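Astgate Helpdesk / Equipment and benches / Ticket 37
Racks creeping on the green cloth, lid won't stay put
Opened: April 2019
Raised by: Isla Henare
Assigned to: Warrick Nepia
Status: Closed

What's wrong

Hi Warrick, me again, sorry! It's the racks on the big work table. Ever since we put the green cloth down they've been creeping. You set them side by side, nice and square, go off for a cup of tea, do a bit of loading, and by the time you've finished the right-hand one has wandered off towards the edge and is sitting at a daft angle to its neighbour. On top of that (well, literally on top of it) the clear lid has started to rock. Press one corner and the opposite one pops up. I can't tell if that's one problem or two.

What I'd like is for the racks to stay where I put them and the lid to go down flat the first time. Not fussed how we get there.

Things I tried before writing in

I swapped the racks over, left for right. The creeping carried on with whichever one was on the right, so I don't think it's the rack. I gave the feet a wipe with a damp cloth and let them dry. Better for one morning, then back to normal.

I also tried the lid from the cupboard, the old Pallow one, and it rocked as well, only less. Jolene reckons I was pressing too hard. I was not pressing too hard.

I've put everything back the way we normally have it, right-hand rack with its clear lid standing open, cloth as it was, so you can see what I'm working with.
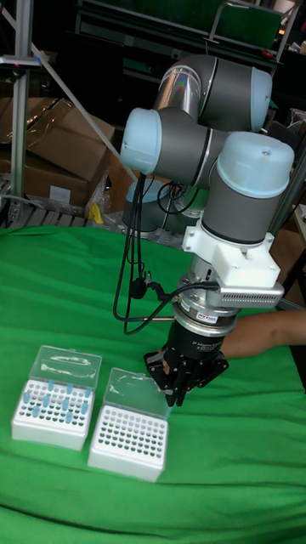 Reply from Warrick

Thanks Isla, that helps. My money's on the cloth. Could you do these for me and write down what happens?

1. Take both racks off, lift the cloth and feel the table underneath with your hand.
2. Put the cloth back and pull it tight from the back, then the sides.
3. Put the right-hand rack down without its lid and push it gently with one finger.
4. Lid on, same again.

If it still moves, try it on the bare table before you do anything else. Please don't tape anything down yet, Keith will have my head.

What I found

Right, did the lot. Under the cloth there was a ridge of old tape, 25 cm long, running pretty much where the right-hand rack sits! It must have been there since the last cover. You can't see it at all with the cloth on but you can certainly feel it. I pulled it up with a plastic scraper and got the sticky off with warm soapy water.

Cloth back on, pulled tight. No lid: doesn't budge. Lid on: doesn't budge, and the rocking has nearly gone. So the rack was twisting a touch over the ridge and taking the lid with it. One problem after all, or one and a half.

The last bit of rocking was a burr on the lid's inside edge. Zlata took it off with fine sandpaper in no time.

Follow-up

Checked after 7 days of normal use. The racks are where I left them. The lid from the cupboard fits too, so we've got a spare again and I've cancelled the order with Plulham.

Only thing outstanding is that the cloth goes slack at the front after a while. Keith says he has 2 clips that will fit the table edge and will drop them off with the post. Happy for you to close this one, Warrick. Thanks ever so much!

Closed by Warrick Nepia. Cause: old tape under cloth, burr on lid.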